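Print this page | E-mail this page

Section 5: Preparing and Caring for the Tabletop

The Nundari table is supplied with a pale wood-grain top. These instructions apply to tables installed in shared kitchens, meeting rooms and study areas at Farnside, and should be read before the table is first used.

5.1 Before first use

1. Allow the table to stand in its final position overnight with the protective film removed.
2. Check that all four feet bear evenly on the floor. Turn the adjusting collar anticlockwise to lengthen a foot.
3. Wipe the whole top with a soft cloth dampened in lukewarm water, following the direction of the grain.
4. Dry at once with a second cloth.

Note: Variation in grain is normal. Darker streaks, loops and arcs may occur anywhere on the top and do not constitute a fault. Tops ordered together are not matched for figure.

5.2 Inspecting the surface

Inspect the top by daylight or under the room lights before signing the delivery sheet. Reflected light can wash out part of the surface and make its colour appear uneven – look again from the opposite side of the table before recording a mark. 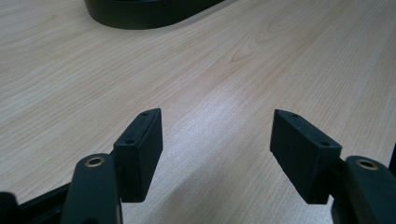 Photo: Mahtab Kordestani / Farnside Facilities

The grain bends into gentle arcs in places, and the colour moves from creamy beige to a slightly greyer tone where less light reaches it. Neither is to be reported as staining. Scratches that catch a fingernail, lifted edges and chips should be entered on Form 912 by the Wednesday following delivery.

5.3 Daily cleaning

1. Clear the top. Lift each object; do not drag it.
2. Remove crumbs and grit with a dry cloth.
3. Wipe with a mild dishwashing solution. Mix 5 mL of liquid with 500 mL of water.
4. Wipe again with clean water and dry.

CAUTION: Do not use scouring powder, steel wool, bleach or any cleaner containing solvent. Do not apply furniture polish, as a build-up will dull the sheen.

5.4 Objects left on the table

Dark items with a smooth base may stay on the table during normal use, provided the base is clean and dry. Fit felt pads to anything heavy that is moved often. Pirihi self-adhesive pads are suitable and may be drawn from stores.

CAUTION: Always place a trivet or board beneath hot cookware. Heat damage is not covered by the Sostik warranty.

5.5 Periodic care

Every 6 months, tighten the leg bolts with the key provided and replace worn felt pads. Tables in west-facing rooms should be turned end for end each July to even out fading.

Related items
Section 4: Fitting the Legs and Feet
Section 6: Moving and Storing the Table
Form 912: Surface Damage Report
Nundari Bench Seat – Care Instructions

Contact Farnside Facilities | Copyright Sostik | Back to top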